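Preler release notes: perception and planning changes in the October build
02/10/2024

The October build of Preler went out to all internal branches this morning. Most of the work is in the grasp planner and the scene randomiser, with a smaller set of fixes to the two-arm controller. Teams still on the January branch should merge before starting new evaluation runs, as scores from the two builds are not comparable.

The grasp planner now handles objects whose graspable part is much thinner than the part that dominates the image. In the old version, candidate grasps were ranked by the volume of the fitted shape. A ball on a thin rod was therefore treated as a ball, and the planner would propose an opening wider than the fingers could reach, then give up. The new version splits the point cloud before fitting and scores each piece separately. The approach direction is taken from the long axis of the chosen piece, with a check that both fingers clear the other piece.

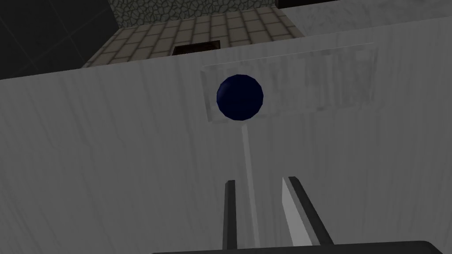
Wrist view in simulation: rod between the fingers, sphere beyond.

The split adds 20 ms to each planning call on the standard workstation. Ghizlane Mahrous, who wrote the change, has left the old ranking in place behind a flag for anyone who needs to reproduce earlier results. The flag will be removed in the next build.

Depth filtering has also been altered. Translucent panels used to return a mixture of depths from the front face and from whatever lay behind, which left a ragged layer of points that the segmentation step sometimes joined to the object in front. The filter now drops any point whose neighbours disagree by more than 2 mm along the viewing ray. On matt surfaces it has no measurable effect. On strongly textured floors it removes more points than we would like, and the threshold may have to become a per-material setting.

Floor and wall materials in the randomiser are now drawn independently. Previously one seed selected the whole set, so a given floor always came with the same walls, and a policy could learn the pairing. Wodport, the material library, has grown to 700 entries with this release, and low-light variants are included by default. Thin, flat items lying on the floor are generated more often than before, as these were under-represented in the last training set and the failure rate on them was high.

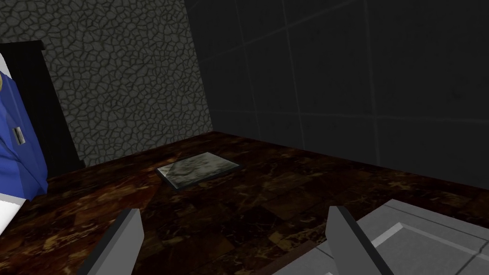 Two-arm control

Both arms now share one collision model. Until this build, each arm planned against a copy of the other arm's last reported pose, refreshed once per control cycle. In open space this was good enough. In narrow gaps the copies drifted apart, and each arm would stop to let the other pass.

The shared model is held by Shawky, our motion server, and either planner can lock it for the length of one query. Lock contention was a concern during review. Over 900 test runs in the Zolville room set, no query timed out, although the slowest were close to the limit when both arms were commanded into a passage between large panels.
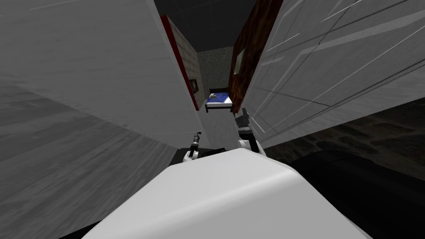 Clearance margins are set per link in the robot description file. The old global margin is still read if no per-link values are present, and a warning is written to the log. We suggest a larger value for the upper joints than for the grippers. The opposite arrangement makes the planner fold the arms back against the body and report that no path exists.

Two known problems remain. The viewer does not redraw the collision shapes after a margin is edited, and needs to be restarted. Replays recorded with the January branch load correctly but show the grippers one control step behind the arms. A fix for the replay offset is in review.

Merge requests against the October branch should carry the tag "planner" or "randomiser" so that the correct test suite is selected. Untagged requests run both suites and will wait longer in the queue.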